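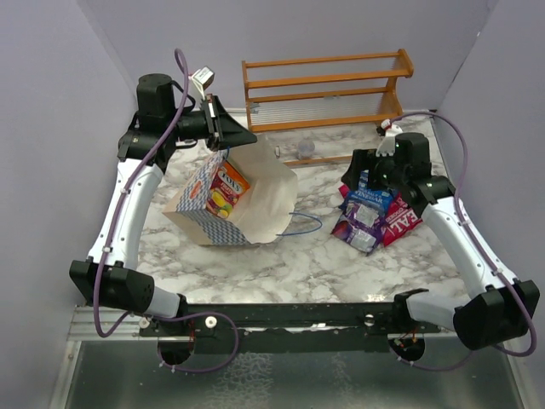
A snack gift bag at the packing counter. The checkered paper bag has a box of Fox's sweets tucked inside.

Search this site Search

Clukari's Snack Bag Drive Is Back This May, and I'd Love Your Help Filling It

I'm Keisha Tillman, I run the gift bag drive at Clukari, and I've been waiting all winter to write this one! We're packing snack bags again for night-shift workers at the Wallness care homes, and we've set ourselves a goal of 1,000 bags. Last year we sent out 313 (I still have the ribbon cuts on my thumbs), so yes, it's a jump.

If you got a bag from us before, you know how it goes. It's a paper gift bag with rope handles, a box of sweets, and as many small snack packets as we can fit without crushing the chips. People keep theirs in a locker and pick at it around three in the morning, or they eat the whole lot in the parking lot. Both are fine with me.

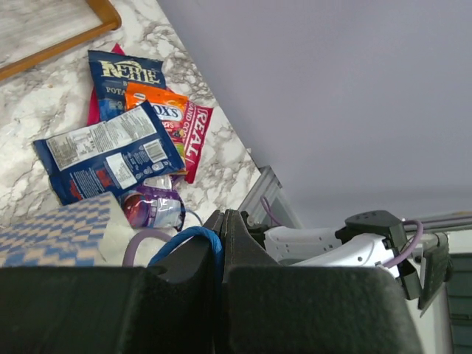
Chips are always the first thing to run short. We like a mix of salty and sweet in every bag – Kettle potato chips, something fruity, something chocolate – and small bags work much better than the big family ones. Please check the date on the back before you drop anything off. Arlo Blackwood sorted 268 donated packets in one evening last year and had to set aside a whole carton of crackers that had gone past theirs, and he has asked me very nicely to mention it.

The box of sweets goes in first, standing up against the front of the bag so it doesn't tip. Chips go in last and sit on top. I used to do it the other way around, and Corinne Haverford at Wallness wrote me the kindest note about crumbs.

Thibodeaux is giving us the paper bags again, and Maltell is lending a van and a driver for Thursday deliveries. We have roughly 2,725 packets promised so far, which sounds like a mountain until you start dividing it up! We could use plenty more, and chocolate candy in single packs is top of my wish list.

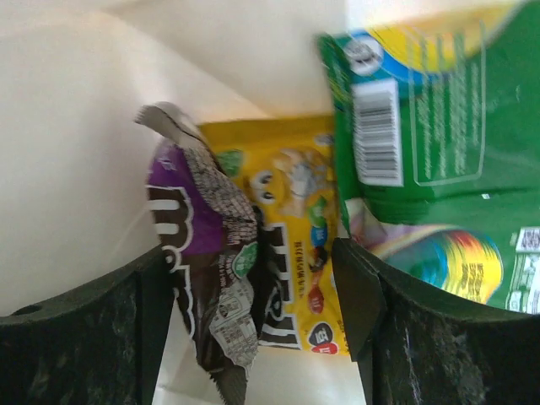 How to Join In

Drop off sealed snacks at the Clukari front desk any weekday before 5 p.m. Ask for Jalen Doucet, or just leave them in the bin by the door with your name on top if you'd like a thank-you card.

Want to pack? Sessions start at 6 p.m. and run a couple of hours. Kids are welcome with a grown-up. Wear something comfortable, and eat dinner first, because you will be looking at candy the whole time.

Offices and clubs can sign up for a whole evening. Kyung-tae Noh keeps the schedule and can also answer questions about nuts and other allergens, so please go to him with those and not me.

Press contact: Keisha Tillman, Clukari gift bag drive. I'm happy to talk by phone most mornings, and reporters are welcome at any packing session.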